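What the second arm really cost us

I've been promising a money post for ages, and on Tuesday Gerrit Shezi asked me point blank what we'd spent, so I sat down with a pot of tea and the folder of receipts and added it all up. I love this stuff. Give me a spreadsheet with a column called "bits I forgot" and I'm happy all evening.

When we planned the bench at Erkton, the plan was one arm. One arm, one table, done by December. The budget line said 3706 pounds for the arm, and I was so pleased with myself for getting a fixed quote that I didn't think very hard about anything bolted to it, under it or round it. Then we tried to write down the jobs we wanted it to do, and half of them needed two hands! So back to Zurero we went for a second quote, and the whole sheet had to be redone.

If you're planning something similar, the arms are the easy bit to price. You ask, someone sends you a number, you wince, you move on. It was everything else that crept up on me. The enclosure panels, posts and fixings came to 1614 pounds, and I'd put down less than half of that. I'd priced the panels and forgotten the posts, the brackets, the delivery (big flat things cost a fortune to post) and the replacement for the panel I drilled in the wrong place.

Cables were my other blind spot. I had 234 pounds down for "wiring, misc", which felt generous when I typed it. Measure your cable runs with the arm stretched right out, then add slack, then add a bit more — an arm that can reach the far corner is no good if its lead can't. I ordered from Kivel twice because I'd measured with the arms folded up. Gerrit has been very kind about it.

We did save money on the things the arms pick up. I looked at a proper set of test objects from Zwane and very nearly bought it, then went home and raided the toy box and the kitchen cupboard. Coloured blocks are brilliant for this. So is a mug stand, which I'd never have thought to put on an equipment list and which is now one of my favourite things on the bench.
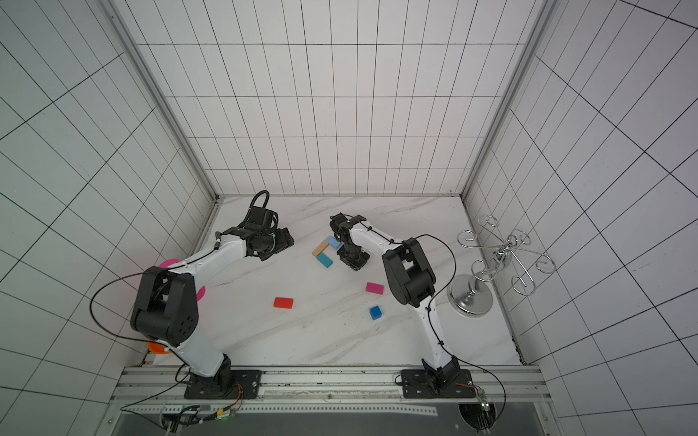 Both arms on the rail, with the blocks and the mug stand out on the table.

Next on the list is a spares box. I'm putting aside 10 per cent of what the arms cost and I'm not allowed to touch it for anything fun. Fingertips for the grippers first, then a spare power supply, then whatever Gerrit says we'll break next. I also want to get a price for a second table top, so we can set up one job while the other is still laid out.

I'll put the full sheet up once I've tidied the column headings. If you've built a two-arm bench of your own, please tell me what you spent on cables!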